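Does baking soda really get old grease out of a cotton tablecloth?

Asked by Fouzia Farooqui, 31 May 2020

I have a cotton tablecloth with three grease spots on it from April. It has been through the washer and the dryer since then, which I know was dumb. My sister-in-law swears by a paste of baking soda and water left on overnight. Every site I look at says the same thing in the same words, which makes me think they all copied each other. Has anyone tried this on a stain that has already been through the dryer? I don't want to buy a special product if I can help it. The cloth is colored, so plain bleach is out.

2 answers

Kamran Sial
Member, 286 answers

I would not expect much. Baking soda can soak up fresh oil if you get to it while it's still sitting on top of the cloth. Yours has had weeks and a hot dryer. You'll get a white crust, you'll brush it off, and the spot will be there.
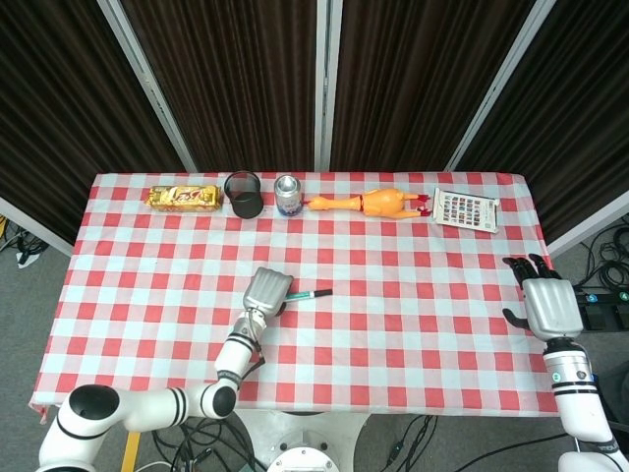 Dish soap is what I'd try first, the plain kind, straight on the dry cloth. Rub it in from the back, leave it for an hour, then wash as hot as the label allows. Before any of that, check the color on a hem. I'm wary of red next to white in particular, and a gingham like the one on that table is exactly where a bit of loose dye shows up, in the pale squares. Press a wet white rag on a red part and see if it comes up pink. If it does, keep the water cold and accept that the grease may stay. Hang it to dry and look at it in daylight. If you still see the spot, do it over. I've had one come out on the fourth go and one that never came out at all.

As for the sprays, I paid for a bottle of Plirko last year and couldn't tell it from the dish soap. Maybe it's better on fresh stains. I wouldn't know, I use soap on those.

Marked helpful by 65 people

Uzma Butt
Member, 3 answers

Baking soda AND vinegar, works every time for me!! Pour it on and let it fizz

Comments

Kamran Sial: On grease that had been through the dryer? Mixing those two mostly gives you salty water and bubbles.

Uzma Butt: it was curry but it did come out

Fouzia Farooqui: Tried the dish soap twice. Two spots are fainter, the big one looks the same to me. Will hang it up and go again.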